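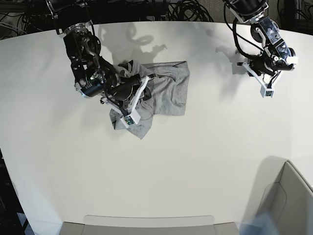 I have never believed that a T-shirt can be folded in two seconds. I've watched the demonstrations, I've bought one of the boards, and I've read the chapter in the Nulano book where the author promises you'll "fall in love with your drawers." What those demonstrations all have in common is a shirt that starts out perfectly flat, front down, sleeves out, every wrinkle smoothed away. Mine come out of the basket looking like the light gray knit on the white tabletop here, bunched on one side, wrinkled on the other, with a flap running down to a pointed corner that could be a sleeve or could be a hem. Getting from that to a flat shirt is most of the job, and none of the methods count it.

So this page is my laundry gallery, such as it is, with a line or two for each method and claim I've tried at home. I do the wash for five people. I am not a professional anything. I fold on Monday night, after nine, with the radio on, and if a method can't survive that it doesn't get a good write-up.

The two-second pinch
Pinch at the shoulder, pinch halfway down, cross your arms, shake. I can do it. I can do it with one particular stiff cotton shirt that has been washed so many times it behaves like a paper bag. With a soft heather knit the second pinch picks up only the top layer about half the time, and you get a sort of scarf.

The folding board
Mine is the Dralholm, the hinged kind with three flaps. The folds are square and every shirt comes out the same width, I'll give it that. You still have to lay the shirt on it flat, and my husband's shirts are wider than the board. The left hinge split in April.

The store fold
Sleeves back, sides in, bottom up to the collar. My mother folded this way and so does every shop in the mall. I came back to it three times while I was trying to prove something else was better. Slow if you fuss with the sleeves, fine if you don't.

The file fold
The Nulano one, where shirts stand on end in the drawer like folders. Looks terrific when the drawer is full. Take out four shirts and the rest lie down. The book says to move a divider over. I don't own a divider and I'm not buying one to hold up underwear and T-shirts.

The roll
Good for a suitcase. In a drawer I can't see the point, and I couldn't tell one gray shirt from another without unrolling it. People say rolling stops wrinkles. I rolled half a load and folded the other half and left them for a week, and the wrinkles were in different places. That was the whole difference.

The army roll
Same as above but with the hem turned inside out and pulled over like a sock cuff. It holds together if you throw it across a room. It also stretched the hem on a shirt I liked.

No fold
Put the clean shirts in the drawer in a heap and shut it. My oldest did this for one entire school year. I was ready to write a stern paragraph here, but he was never late and the shirts looked no worse on him by lunchtime than his brother's.

The table question
A lot of advice says to fold on the bed. I don't buy it. A bed gives under your hands, and when you press a crease the fabric sinks. A smooth hard top is better, the higher the better if you have a bad back, and a pale one makes it easy to spot a dark sock hiding inside something. The trouble with a smooth top is that a thin knit slides when you tug one end, so you need a hand on the other end. I use my forearm.

Finding the collar
My own routine, no brand attached. Don't start by smoothing. Pick up the heap by whatever you can find, let it hang, and feel for the thick ribbing at the neck. Once you have the collar you have the shoulders, and once you have the shoulders you can lay the thing down more or less right the first time. Smoothing a bunched shirt from the top only irons the lump into a different spot.

Corners that stick out
If there's a pointed corner poking out of a bunched shirt, leave it alone until you know what it is. I used to grab the nearest point and pull. If it's a sleeve you've just twisted the body another half turn.

The fabric spray
Westingate makes one that is meant to "relax the fibers" before you fold. I sprayed one side of a shirt and left the other side plain. The sprayed side smelled of pears. I asked my daughter which side was smoother and she picked the plain one, then changed her mind, then wanted to know if she could go.

The time savings
A website I will not link to says good folding saves 2,000 minutes a year. I'd like to see how they got there. I timed one Monday basket by the pinch method and the next by the store fold, and the pinch basket took 987 seconds against 874. It was two baskets and they weren't the same shirts, so don't quote me on it, but it hardly looks like a revolution.

A letter from a reader
Radosław Czerwiński wrote in to say that I'm holding the pinch wrong and that he can fold any shirt, any fabric, from any starting position. I asked whether that included one straight out of the dryer in a ball. He wrote back that "obviously you flatten it first." Well, yes. I'd like him to come over and do that part.

The Iordache method
Two readers asked about it. As far as I can work out from the leaflet, it is the store fold with the bottom turned up in thirds in place of halves. It makes a thicker, smaller packet. My drawers are shallow and the thick packets catch on the frame above. If yours are deep you may like it. The leaflet costs more than a pack of socks, so maybe try it from my one sentence first.

Heavier things
I get asked whether any of this carries over to sweatshirts. The store fold does. The pinch doesn't, at least with my hands, and a hood won't go on the board at all. Towels I fold however they land.

Still to try: the clip hanger people keep recommending for kids' shirts, and the mesh bag that supposedly keeps shirts from balling up in the wash in the first place. I have doubts about the bag. It's in the hall closet with the tag still on, and I'll add a line when I've run a few loads through it.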